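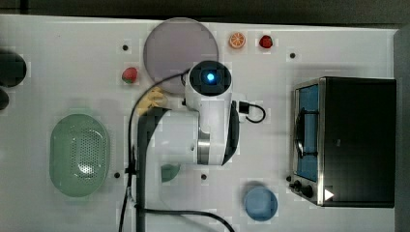 A reader in Osten wrote in to tell me I'm making too much of this, that a rule saying "return the table to its starting state" is plenty and grown adults can work out the rest. I've been chewing on that since February, and I still think it's wrong!

What is the starting state? If you have a bowl, a strawberry and an oven on a table, I can put them back ten ways and swear each one is right. The Nellow guidelines (the ones most small labs copy, us included) run to 378 clauses, and exactly 2 of them deal with resetting between runs. Everything else is emergency stops and paperwork. I like emergency stops, don't get me wrong - but you can follow every one of those clauses and still end up with results that no other lab can repeat.

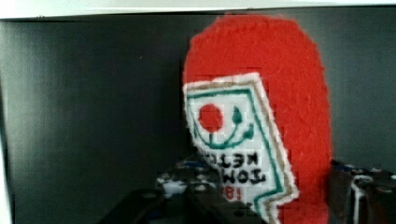
Soft Things and Squishy Rules

Then there's felt. A felt ketchup bottle has some give to it, and a gripper that squeezes a bit harder than the last one is doing a different job, even if the score sheet says "pick up bottle" both times. Tarawneh's draft standard at least asks you to write down the grip setting. Plisavier's doesn't mention it, and Plisavier reports more than 3,000 runs. Great, but with what grip?

My pitch is pretty small. Write down where things start and how hard you squeeze, and log the runs you threw out along with the ones you kept. We went back through our own 1,445 and couldn't say how the table had been set for a good chunk of them, so I'm scolding myself here too. I'd take one dull page of that over another chapter on signage, and I'd like it in the next Nellow revision.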